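4.2 Release schedule and first-night viewing

The second part of the study looks at how the timing of episodes shaped viewing on Skurkora, the subscription service described in Section 3. Skurkora released three drama series over the study period. Two were weekly, with one new episode each Thursday evening. The third, Brustham, was put up as a full season on a single day. All three had similar running times and were promoted on the service's home screen for the same number of days before release.

Our viewing data come from a panel of 3,832 households that agreed to have their accounts logged. A household was counted as a viewer of an episode if it played at least half of that episode within a day of release. We did not try to measure how many people were in the room. Accounts that were used in more than one home were left out before the panel was drawn, so they do not affect the totals given here.

First-night viewing was highest for the opening episode of Drurnell, the larger of the two weekly series. The audience fell for the second episode, held steady through the middle of the season, and rose again for the finale. The other weekly series followed the same path at a lower level. Brustham behaved differently. Most of the households that finished it did so in the first four days, and very few started it after the second week. When the first month is taken as a whole, Brustham and Drurnell reached nearly the same share of the panel, but the viewing of Drurnell was spread over a much longer stretch.

The survey gives some help in reading these figures. A subset of 700 households filled in a short form after the last Drurnell episode, with questions on how they had heard of the series, when they usually watched it, and whether they had talked about it with anyone outside the home. Households that watched on the night of release were more likely to have talked about the episode the next day. They were also more likely to say they had avoided the internet until they had seen it. Neither answer was common among Brustham viewers, who were at different points in the story at any given time.
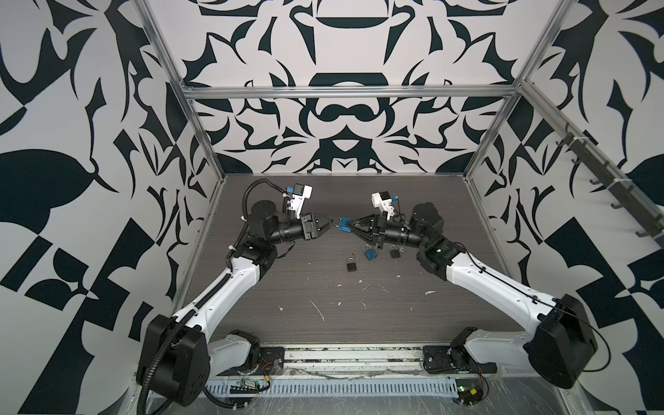 Figure 2. Two-arm setup with the grippers meeting near the center of the table.

One household in the survey wrote that the weekly wait was the only reason they kept the service past the first month, and that they would have canceled after a weekend if the whole season had been there. Another said the opposite: a week was long enough to forget who was related to whom, and they had stopped after the third episode and planned to come back when the season was complete. Both kinds of comment appear many times in the free-text answers. The first is more frequent among households with a single subscription, the second among those with several.

We checked whether the rise for the Drurnell finale could be explained by households catching up. It can in part. Of the households that watched the finale on its first night, a sizable group had watched 2 or more earlier episodes in the same week. Once these are set aside, the finale audience is close to that of the middle episodes. The late rise is therefore mainly a return of people who had fallen behind – few of the households in it were new to the series.

A further question is whether heavy first-night demand affected the viewing itself. Skurkora's playback logs show longer start times in the first minutes after the Drurnell opening was released, and a small number of sessions that ended before the title sequence. Most of these households tried again within the hour and are counted as viewers under our rule. No such delay was recorded for Brustham, which was released in the early morning. We have not adjusted the results for failed starts.

The Azimi ratings index, which covers broadcast channels as well as streaming, gives the same order for the three series but a smaller gap between the two weekly ones. Azimi counts any session of more than a few minutes, and this favors shows that are sampled and dropped. We use its numbers only as a check on rank. Section 4.3 turns to cancellations in the month after each season ended.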